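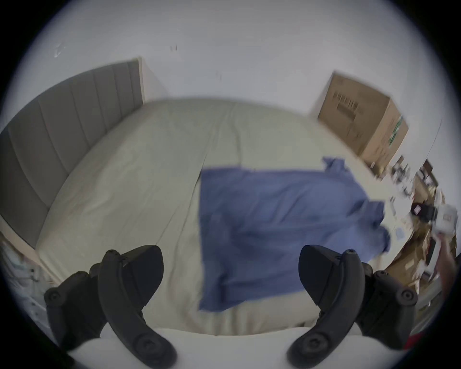

Gurska Bedding Notes

Version note: last tidied up 08/11/2023

Welcome, and thanks for stopping by! Gurska is a plain collection of notes about bed sheets, kept in one big table that you can open in any spreadsheet program. It started as a personal list of which sheets fit which mattress (I had bought the wrong depth more often than I'd like to admit) and it grew from there, as lists do, once friends and then friends of friends began sending me their own measurements.

If you only want to know whether a sheet will fit your bed, open sheets.csv, look up your mattress depth in the column called pocket_in, and you can skip the rest of this page with my blessing.

What's in the folder

sheets.csv
The main table. 1326 rows, one row per sheet per wash reading, so the same sheet shows up several times.

items.csv
One row per sheet, 232 in all, with the size on the label, the fabric on the label, the color as the sender described it, and the year it was bought if the sender remembered.

notes.txt
Free remarks from senders, lightly cleaned up for spelling. Some of these are very short ("fine") and some go on for a page, and I've left them at whatever length they came in.

old/
Earlier versions of the tables. Please don't mix these with the current ones, the item numbers changed when I merged the two lists.

Columns in sheets.csv

item_id: matches items.csv
wash_no: 0 means before the first wash, 1 means after the first wash, and so on
length_in, width_in: measured flat on the floor, seam to seam, in inches
pocket_in: depth of the pocket at the corner, in inches
elastic: "all" for elastic the whole way around, "corners" for corners only, blank for flat sheets
dried: "line", "low", "high" or "unknown"
feel: the sender's own word, so please treat it gently
pills: y or n, blank if they didn't look

How the measuring is done

Senders lay the sheet out on a hard floor, smooth it with their hands without tugging, and measure with a cloth tape to the nearest quarter inch. For a fitted sheet you have to turn it inside out and push the corner flat first, and this is the step where most of the odd numbers come from. If you've ever tried to fold one of these things you'll understand! I ask for two readings of each side, and the table holds the average of the two.

Pocket depth is taken from the top seam straight down to the edge of the elastic, with the elastic relaxed. Store labels sometimes seem to mean the deepest mattress a sheet will stretch over, and that can come out quite a bit bigger than what you get with a tape, so don't be alarmed if the two disagree.

Where the rows came from

The larger share, 711 rows, came out of a list I called Cinano, which was my own household plus family. The rest came in through Plivo, the little mail-in form I set up later on. The source isn't a column in the current table, but you can find it in the old folder if you need it.

Things to watch out for

Cotton is very well covered and linen much less so. There is hardly any silk, and I wouldn't draw anything from those rows at all.

Twin XL was typed as plain twin by several senders early on. I fixed the ones I could spot by their length, and I'm sure I missed a few.

Fabric is always what the label said. Labels fade or get cut out, and in that case the field reads "no label" even when the sender had a strong opinion.

The highest wash number is 20, but most sheets stop well before that. People get tired of measuring, and I can't blame them, I do too. Please be careful about comparing late washes with early ones, as you'd be looking at a different and much more patient group of senders.

Feel words were never put on a scale. "Crisp" is high praise from one person and a complaint from the next.

Opening the files

Everything is plain text with commas between the fields. Blank means not recorded, and zero really does mean zero. If your program turns the item numbers into dates (mine did, and it took me an embarrassing evening to notice), import that column as text.

There's also a small script called vainio.py that pulls out the shrinkage for each item between wash 0 and wash 1. It needs nothing beyond a regular Python install. Run it from the main folder and it writes shrink.csv next to the other tables. Items with no wash 0 reading are skipped.

Sending in your own

Yes please! Flat sheets and pillowcases are welcome too, and crib sheets most of all, as I have so few. Send the readings in the same column order as sheets.csv and leave blank whatever you didn't measure. Please don't fill gaps with the numbers from the package.

Use

Copy it, print it, change it, pass it along. A mention of Gurska is kind but you don't have to.

Still to do in November: sort out the duvet covers, which are in a separate notebook and mostly in centimeters.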